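Kitchen Table > Small Moves > Letting Go of Stuff

Moving back to Platdale, one box at a time

16 August 2025
4 comments | 2 shares

So I've been back in Platdale for two weeks and I still can't find the can opener. I packed it myself! I remember holding it and thinking, I'll want this on day one, and then putting it somewhere very smart.

The apartment is on the Barrios side of the river, third floor, with a kitchen window that gets sun until dinner. The rent is $1237, which made my mother go quiet on the phone. But I can walk to the bakery, and the neighbors wave, and I missed being waved at. 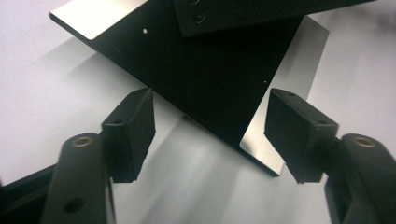
Adoración Cuesta thinks I should have sold everything and started over with a mattress and one good pan. She did that when she left Skonov and says she has never missed a single chair. I believe her – but I'm a keeper. I kept the soup bowls, the ugly lamp, and all the birthday cards (even the ones from the dentist).

What I did get rid of was books, 200 of them, and it hurt for a day. The used bookstore took most and gave me credit, so you can guess how that's going.
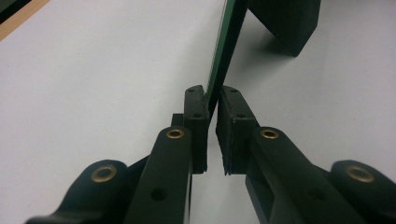 What I'd do differently

Label the sides of the boxes and not the tops. Once they're stacked you can't read a thing, and I spent my first night here moving sweaters around to get to the sheets. I'd also pack one bag as if I were going to a hotel, with pajamas, a towel, coffee and my phone charger, and keep it with me on the bus. And I'd eat the freezer food sooner, because I had peas for three dinners in a row. 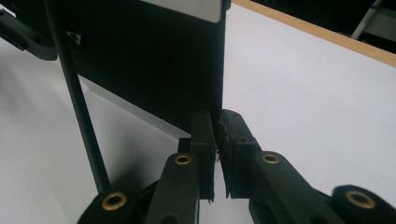
Black on white, Saturday

Next up is curtains, if I can ever pick a color.

Comments

Marlene: Check inside the soup pot. Mine was in the soup pot.

dot_in_ohio: Peas three nights running, been there! Welcome home.

Tess R.: Green curtains. Please.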